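Textiles Care, wk 3 — quilted and padded garments
Notes: A. Sutherland. Changes to Emlyn Voyle pls

Lay the garment flat before folding. A bed is fine, bench is better. Zips done up, pockets emptied. Smooth from the centre out to the side seams, palms not fingertips. Creases that fan out from one point usually mean the lining is twisted underneath — lift, shake, lay it down agian.
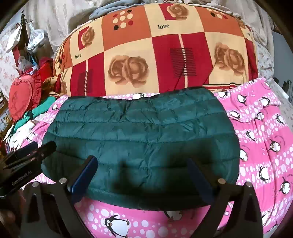 Then fold along the stitched seams, never across a padded channel. Sleeves in first, hem up to the chest. Don't sit on it to get the air out. Down fill especially, it needs the loft.

Storage: cotton bag, cool cupboard, nothing heavy on top. Check the colour of the bag wont run.

For next class — bring one padded item from home, read handout p. 10. Prac sheets due October 7, 2024.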